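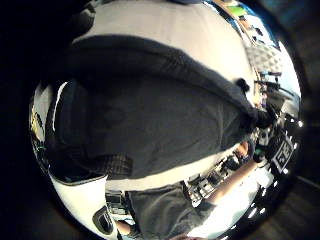 At the bench, dark top, marker square over on the right.

Work wants us to record our hands so a robot can learn the job. What changes for us?

Posted by Leena Hakala

Bench assembly, small shop, we do sensor housings for Markico. Since October two of us per shift do the normal work holding a gripper tool with a camera on it. Slower obviously. The boss says the arm will take over the loading and we keep the fiddly bits. Fine, maybe. But my questions -

Does the recording time count against our piece rate? Target is 415 a shift and theres no way with that thing in your hand.
Can they use the video for anything else, like timing breaks?
And has anybody been through this and still had the same job after?

Not against it, my wrists would love a rest. Just want to know what to ask before the meeting.

Ville Rantala

Been through it at Drenis, packing side. Get the rate thing in writing first. We were told "don't worry about it" and then the numbers came out and guess who was at the bottom of the list, the people recording. Took weeks to fix. They ended up paying us our average for any hour on the gripper, so ask for that.

Job after: yes and no. Same pay, same start time. But I used to pack and now I mostly clear jams and refill trays for a cell that packs. More walking, less sore shoulders, a lot less talking because you're on your own down that end. Some 75 stops a day when it started, way down now. Ask who gets trained to clear it, and whether that's a higher grade. Ours wasn't until we pushed.

Also the camera sees you too, not only the parts. Your clothes, your arm, whatever's on the shelves behind. Worth knowing when you ask about the video.

Ilari Mäkelä

depends on your contract. read it

Aino Rantala

On the video part. Ask three things and get them to write down the answers: who holds the files, how long, and can a supervisor open them. At Ahonen the answer to the last one was yes untill someone asked, then it was changed to the programmers only. Our labour rep did a one page agreement, nothing fancy. If you have a rep bring them to the meeting, if not bring a coworker and take notes.

Piece rate, agree with Ville. Average pay for recording hours.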